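Moynihan Street Water Cooperative - Minutes of the General Meeting
2/25/23
By the Recording Secretary

Last updated: September, attachment list corrected

The chair opened the meeting with a quorum present. The minutes of the previous meeting were approved with one change: "gate valve" to read "check valve" in item 4.

1. Pump house
The board reported on the lower pump. Bearing noise continues at low flow. Bilia quoted for a rebuild and Trosen for a replacement unit. The Trosen quote excludes pipe work. Motion to accept the Bilia quote, carried with one abstention.

2. Meters
The cooperative serves 198 connections. Of these, 14 still have the old dial meters, which can't be read from the road. Owners will get written notice before any digging starts. Replacement will follow the reading route - north end first.

3. Rates
The base charge stays as it is. A member asked that the late fee be waived for bills mailed after the due date. Agreed, and the billing software will be adjusted.

4. Leak on Stolent Road
The line was isolated and clamped. The clamp is a temporary repair. The section is to be dug up once the ground allows, and the road surface restored to county standard.

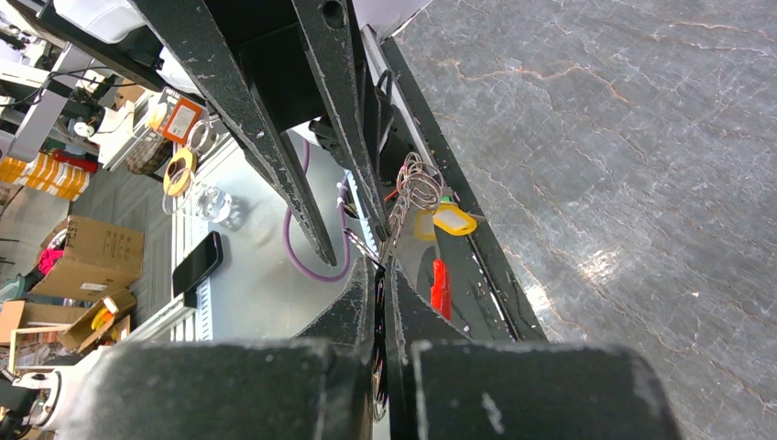 Members on the upper side of Stolent Road asked for five days' notice of the shutoff. The board agreed to post it at the mailboxes and on this page.

5. Other business
Hydrant flushing will be done in September. The key to the sample tap box is missing and a new lock will be bought.

Meeting adjourned.

Comments

hillside_well: Does the shutoff include the houses below the church?

lot14: Item 2, are we paying for the meter or only the box?

rdk: The notice at the mailboxes blew down last time. Please use the glass case.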